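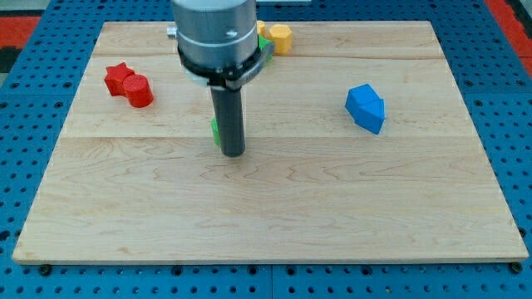
Why I stopped wanting a bigger car

For many years I believed that a family needs a large car. My neighbors believed it too, and in our street in Dedton you can see the result every evening, when everybody comes home and tries to park. The cars are wider than they were, but the street is the same street.

Last July our old seven-seater needed a new gearbox, and the garage gave us a small hatchback to use in the meantime, a Rivex with a small engine and cloth seats. I was not happy. We are four people, and we had a trip planned to my wife's parents in Hundimness, which takes five hours if the ferry is on time. I was sure that we would arrive with pain in our knees and an argument behind us.

We arrived in a good mood. We had packed less, so we also carried less up the stairs. The car used little fuel, it went into the first parking place we found, and on the narrow road after the ferry I did not hold my breath each time a truck came the other way. My son, who is tall, complained only in the last hour - and he complained in the last hour of every trip in the big car too.

I know the arguments on the other side. A large car feels safe, and it is pleasant to sit high. Some people have three children in child seats, or a mother with a wheelchair, or a trailer with a boat. I don't want to tell these people what to drive. But I think many of us buy a car for the two weeks of the year when it is full, and then we drive it the other fifty weeks with one person and a bag of groceries inside.

The sellers do not help. When I went to Du Plessis, where we have bought our last cars, there were 40 cars in the showroom and the yard, and only five of them were shorter than the one I wanted to replace. The young man was polite, but he walked with me past all five and stopped at something with running boards. I asked him who uses running boards. He said that customers like them.

I would like car makers to put the same care into their small models. Why must the good seats and the good headlights be kept for the heavy ones? A small car can be quiet and well made, and I would pay a fair price for it.

We sold the seven-seater in the fall. For the boat trip next summer we will rent a van for a week, and my wife has already said that she will not be the one to park it.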